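March, bench notes, adhesive trial, second round

Started 8:30. Liv Isaksson left me the supplier's sheet for Sidex and a sticky note saying "supposedly fixes the peeling." I'll believe it when I see a label stay on after a wash. The sheet claims 800 hours in a damp cabinet with no edge lift, and doesn't say what the label was stuck to or how the surface was cleaned first. My guess is glass, wiped with something strong. Our stuff goes on painted steel and on handles that people grab with greasy hands.

Same panels as the first round, scrubbed with dish soap, rinsed, left on the rack overnight. I cut strips from the Sidex roll and from the old Bromo roll, same width, and pressed each one down with the rubber roller, two passes. Liv thinks two passes is stingy. It's two more than anybody gives a label in real life.

Peel readings by hand scale, so take them for what they are. Bromo let go at 300 grams, which matches the old notes. Sidex read higher on the first strip and then lower than Bromo on the next one, from the same roll and the same panel. I swapped the scale battery and got the same spread. Either the glue coat is uneven or my pulling is, and I wouldn't bet on which.

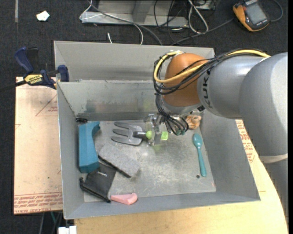
Does a longer wait before peeling make Sidex hold better?

Somewhat, on bare steel. Strips left for 30 minutes pulled harder than strips peeled right away, but on the painted panels I couldn't tell them apart, and painted panels are what we have to label.

Went back to the sheet after lunch. There's a line at the bottom saying full strength comes after a day at room temperature. Fine, but then the big bold number at the top should say so too. Left one set of each on the rack by the window and another on the shelf over the sink. Will pull them tomorrow, same scale.

Soap test: strips on the blue panel into the warm bucket at 1:15, out at 2:00. Bromo curled at both corners. Sidex curled at one. Liv called that a win from across the room. One corner, one panel, and I'd pressed that end with my thumb by mistake, so I've crossed it out and will run it again.

Cost, for whoever asks: 112 for a roll of Sidex, and the roll is shorter than the Bromo one. Guo has a cheaper film that I haven't tried. Asked for a sample.

To do: mark the pull direction on the panels before anything goes on. Find the good roller. Ask Liv where the first-round Bromo strips went, the envelope in the drawer is empty.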